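Budgeting for hand-held grippers

Price the pair, then the printed marker cubes, one per gripper. Allow 200 for spares and 3 weeks for delivery – Mevesum quotes longer in March.
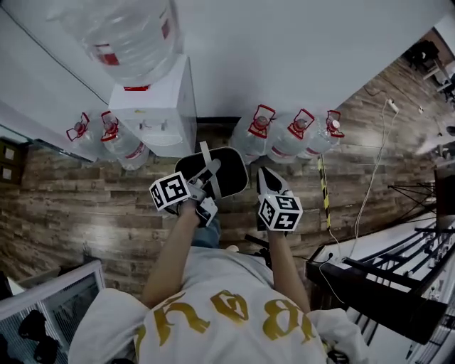
Page last changed: 5 March 2021, V. Zelenák

List the household jobs before ordering. Water bottles with carrying handles need a check on jaw opening and rated load. Measure the handle, full bottle on the scales, and send both figures to the supplier.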